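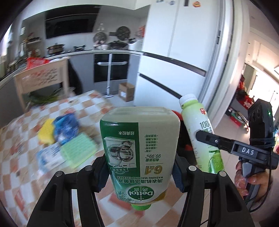 *Washing machine cleaner, green cap down.*

# The second paper

Every September the water board at Girora opens its list for assistant engineers, and every September the same questions come in to the enquiry desk. Is the syllabus the same as last year? Can a diploma holder apply? Does the paper carry negative marking? The answers are all in the notice, but the notice is long and the part most people want is near the back.

The exam has two papers. The first is general: English, arithmetic, reasoning, and a section on the Prundach district, its rivers and its public works. The second is technical and is worth 200 marks. Candidates choose civil, mechanical or electrical when they fill in the form, and they can't change afterwards. A place on the interview list depends almost entirely on the second paper. The first only has to be passed.

Horácio Neves has sat it twice. He is 37, the oldest the rules allow, and works as a site supervisor for a paving firm in Nirenholm. He left college with a civil diploma and went straight into work, so most of what he learned there he has either used daily or not looked at since. Concrete and soil he can do without thinking. Hydraulics he had to start again from the beginning.

"I bought the wrong book first," he says. "It was a good book, but it was for the degree course. I spent the whole winter on things that were never going to come up."

His first attempt ended at Paper 2, a few marks under the line. On the second he passed both papers and was called for interview, and then placed on the reserve list, where he stayed until the list lapsed. This is his last try.

He studies before work, from five until the van comes, and does past papers in the evening if the site has closed on time. He keeps a school exercise book for mistakes. Each wrong answer is copied out with the right working beside it and the syllabus heading at the top. By spring he could see that most of his lost marks sat under two headings, open channel flow and surveying, and he put the rest of the syllabus aside for a month.

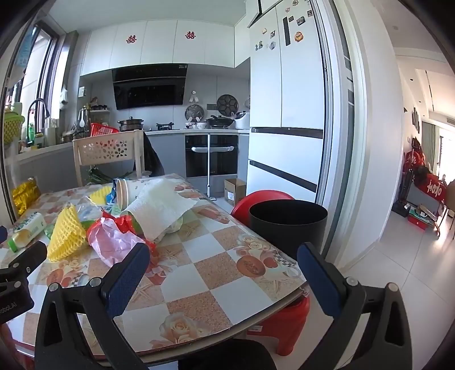
Paper 2 has changed its shape more than its contents. The topics for the civil option have hardly moved since the board last rewrote them, but the questions used to be short sums, and now many of them give the candidate a page of figures and ask for one value from it. Pipe sizes run down the side, slopes run across the top, and the answer sits where they meet. It sounds easy. Under time pressure people slide along one row and come off on another, as the eye does if it tries to follow a single line of squares across a checked tablecloth with roses printed over the top. Tutors now tell their students to lay a ruler under the row, and the rules do allow a plain one.

Hüsnü Yalçınkaya teaches the evening class at the Campbell Institute, up the hill from the bus station. He worked for the board himself before he retired and has taken the class ever since. It costs less than the private coaching centres and has no printed notes. Students copy from the board, and he is firm about that.

He begins with the syllabus. For the whole of the first evening the class reads it aloud, heading by heading, and marks each line as known, half known or not known. He collects the sheets and hands them back halfway through the course.

"They are always surprised by the half known," he says. "It is the biggest group and it's where the marks are. A student will spend a week on something he has never met, which may be one question, and he won't spend an hour on something he nearly has."

He doesn't like guides that predict questions. Several are sold outside the institute on enrolment night, with last year's paper reprinted at the back and the year changed on the cover. He tells his students to download the syllabus from the board's own page and to check the last line, where the notice number is given. If it doesn't match the number on the application form, it is an old copy.

The form causes its own trouble. Applications are rejected each year for a photograph that is too large, a signature in capitals, or a diploma certificate uploaded without its reverse side. A rejected form can be corrected while the window is open. Once it closes there is no appeal, and the fee isn't returned.
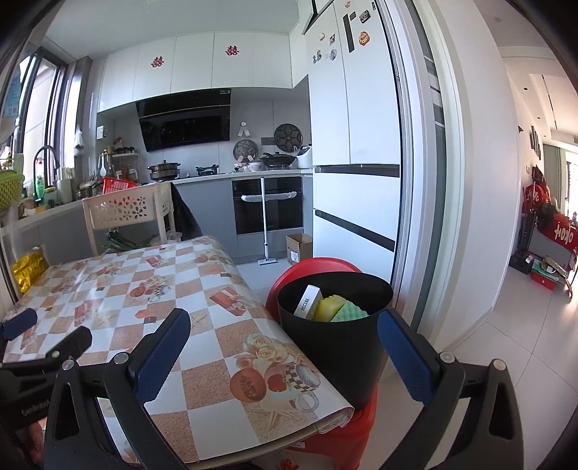
Reading time: 4 minutes

Neves sent his in on the first morning. He had the scans ready from the year before and had his sister read the form back to him over the telephone before he pressed the button.

The hall ticket comes by email, with the centre printed on it. Candidates from Nirenholm are normally sent to Girora, a long ride on the early bus, and many of them travel the night before and stay with relatives. Neves plans to do the same. He will take two pens, the ruler, and a watch with hands, as the clock in the hall is behind the candidates.

He has decided on his order for Paper 2 as well. Soil and concrete come first, then structures, then surveying. The tables he will leave until the end, when the questions he can do quickly are out of the way and he can give each row the time it needs.

If he gets through, the post starts with a year of training at the pumping works, on lower pay than he has now. He and his wife have been over the sums and think they can manage it. If he doesn't, the paving firm has offered to make him contracts supervisor, and he has asked them to wait for the results.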